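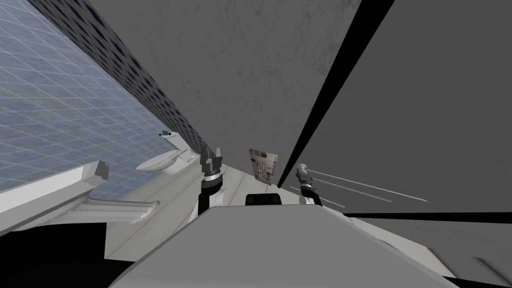

The Undalier County Board of Supervisors voted Wednesday to authorize subpoenas for contract records covering the renovation of the Povell Street detention annex. The vote was five to two. The subpoenas go to the general contractor, Skenine, and to the county's own facilities office, which has missed two deadlines for turning over the same papers. At issue are change orders filed after the original bid was accepted in February. Several of them concern wall finishes in the washrooms, where the bid called for painted block and the invoices list tile. Square tile in pale blue with thin white grout lines, the sort that covers a whole wall in a regular grid, takes more labor per square foot than paint, and the board's auditor wants to know who approved the switch.

Supervisor Anderson Paiva, who chairs the oversight panel, said the request is limited to documents. "We have not asked for testimony," he said. "If the records answer the question, we will not need it."

The auditor's preliminary memo lists 35 change orders. Of these, 2 carry the signature of a county officer with authority to approve added cost. The rest were initialed by an on-site representative whose authority is in dispute. County rules allow a site representative to approve substitutions that do not change the contract price. They do not allow that person to approve an increase of any size.

Skenine disputes the memo's reading of the contract. In a letter to the board, the company said the substitutions were covered by an allowance clause and that county staff were told of each one by email. It said it would comply with a subpoena but would ask that pricing from its suppliers be kept out of the public file.

The facilities office gave a different reason for the delay. Its director, Jailson Lacerda, told the board that the request as first written took in 1,144 pages, of which 502 had to be checked by the county attorney before release. That check is still going on - he did not give a date for its completion. Paiva asked for a log of the withheld pages in the meantime, and Lacerda agreed to supply one.

The two votes against came from members who argued that the board should wait for the attorney to finish. Both said they supported release of the records.

Under the county charter, a subpoena from the board must be served within ten days of the vote. The recipient then has 14 days to comply or to file an objection in circuit court. An objection stops the clock only for the items it names, so undisputed records would still be due on the first schedule.

The auditor's memo can be read at the clerk's counter in the Lopes Building during business hours. Copies are charged at the standard page rate. Written comments on the matter will be added to the file if they reach the clerk before the panel's next meeting.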